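Home | Modules | Handouts | Staff

Robot Practice, Handout 4: Simulation before the cell
Ruth Lozano

Students must run every pick in simulation before booking the Lollham cell. The following rules apply.

Limit tool speed to 200 mm per second near a work surface. Grip small objects just above the counter and check clearance from neighbouring items before any sideways move.

Keep clutter in the model — a bare counter proves very little.
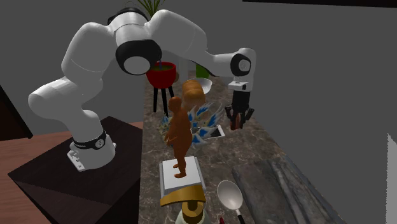

Record the result of each run, including failed grips, on the Riltum sheet. Runs without a sheet will not be marked. Changes to the limits require written approval from Elvira Urrego.

Print this page | E-mail this page

Related items
Handout 3: Stopping and restarting
Handout 5: Guarding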